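Kinberg Support — Tables and Desks
Subject: Trerno table, top feels tacky and table rocks
Opened: 6/19/22
Status: Waiting on customer

Customer wrote:
We have a Trerno table with the white top, bought in January. Two problems.

First, the top feels tacky to the hand along the front. Paper sticks to it a little when you lift it. There is no color change that I can find, only the feel.

Second, the table rocks when you lean on the front left corner. The floor is concrete with thin vinyl over it. We checked the floor with a level and it is fine at all four feet.

Tried so far:
1. Wiped the top with warm water and dish soap, dried with a cotton towel. Better for a day, then tacky again.
2. Wiped again with plain water only. Same result.
3. Tightened all the leg bolts with the key from the box. The front left leg took most of a turn, the others hardly moved. Still rocks, but less.
4. Swapped the two front feet. No change, so I don't think it is the foot.

We were using Noner surface spray on it every evening until last week. I stopped in case that matters. The room is kept at a steady temperature and the table is not near a heater or a window.

Support asked for the size of the gap under the foot and a photo with the top and the wall behind it.

Customer wrote:
Gap is 5 mm with nothing leaning on the table. I slid a stack of cards under and measured the stack. The table stands along the light grey wall. I still have the box label if you need the batch number.

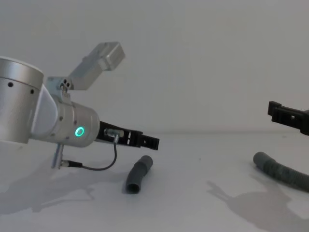
Mollah: I had the same tacky feel on my white top and it was spray building up. Plain water never shifted it. I used a damp cloth with a little white vinegar, rinsed twice, and left the spray off for 7 days. Mine never rocked though, so I can't help there.

Support wrote:
Please try the vinegar wipe on a small patch near the back edge first — a few drops in a bowl of water is enough. Rinse and dry it, then leave it overnight before you touch it.

For the rocking, loosen all four legs by one turn, push down on the middle of the top, and tighten them a little at a time, going corner to corner. Then measure the gap again. If it is still 5 mm we will send a new front left leg and mounting plate at no charge. Please send the batch number with your reply.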